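Tader 145 Cargo Tailgate Lock and Load Alarm

Product code: TD-145-U
Category: Vehicle security > Utes, trailers and open trays
Manufacturer: Tader
Availability: In stock, ships from Dolan warehouse

Overview

The Tader 145 is a lock and alarm set for utes, light trucks and box trailers that carry goods behind the cab. It is intended to deter theft from the load area while the vehicle is parked, stopped at lights or moving at low speed in traffic. The set consists of a keyed tailgate bolt, a steel-cored load strap with a sensing wire and a cab-mounted alarm unit.

The alarm triggers when the strap is cut, when the strap loses tension, or when the tailgate bolt is withdrawn without the key. The siren is fitted under the tray. A second, quieter buzzer sounds in the cab so that the driver is alerted over engine and road noise. Both continue until the system is reset from the cab unit or with the key. 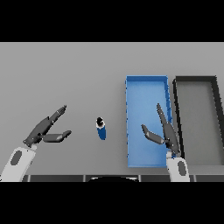

Robotic hand, open, over a grey tabletop.

What is in the box

Tailgate bolt with two keys
Load strap, 4 m, with sensing wire
Cab unit with buzzer and reset button
Under-tray siren
Wiring loom and inline fuse
Mounting hardware and drill template
Printed fitting guide

Specifications

Supply voltage: 12 V DC
Strap length: 4 m
Strap width: 50 mm
Bolt body: hardened steel, zinc plated
Bolt travel: 22 mm
Siren output: 110 dB at 1 m
Cab unit size: 145 x 60 x 28 mm
Maximum tray width: 1598 mm
Minimum tray length: 1489 mm
Colour: black
Warranty: two years, parts only

Fitting

The bolt mounts on the inner face of the tailgate, on either side. Use the drill template and check for clearance behind the panel before drilling. Treat bare metal with a cold galvanising primer. The strap anchors to existing tie-down points and passes over the load at its highest part. It should be tensioned by hand until the green indicator on the buckle is visible.

Power is taken from an ignition-independent circuit so that the alarm stays live when the engine is off. Route the loom away from the exhaust and secure it every 300 mm. The fuse holder must be accessible from inside the cab. 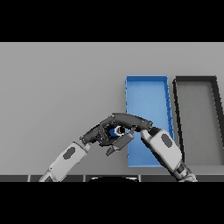
Sensitivity is set at the cab unit. Position 1 suits rigid loads such as toolboxes and timber. Position 2 suits bagged goods, including grain, cement and stockfeed, which settle on rough roads and can slacken the strap. If false alarms continue at position 2, stop and re-tension the strap before changing any other setting. The tailgate bolt sensor is not affected by the sensitivity setting.

Compatibility

Fits most steel and aluminium trays with a drop-down tailgate. It does not fit roller covers, canopies with lift-up doors or tailgates with a central handle wider than 180 mm. Owners of the Mirkow dual-axle trailer need the Bostitz adaptor plate, sold separately. Vehicles with 24 V systems need a voltage reducer.

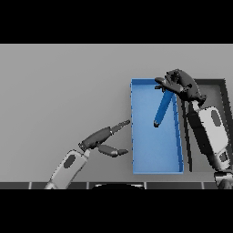
Blue rod in a blue tray, its upper end held by a robotic hand.

Limitations

The strap is a sensing and restraint aid. It is not a rated load restraint and must be used together with straps or chains suited to the mass being carried. Small items should be kept in a locked box, as they can be pulled out from under a single strap without changing its tension.

Spare parts

Replacement strap, 4 m: TD-145-S
Replacement key, cut to number: TD-145-K
Siren only: TD-145-H
Bostitz adaptor plate: BZ-22

Keys are cut only on receipt of the number stamped on the original tag. Allow five working days.

Technical enquiries: Pravesh Nkosi, Dolan parts desk
Page updated 2024-06-21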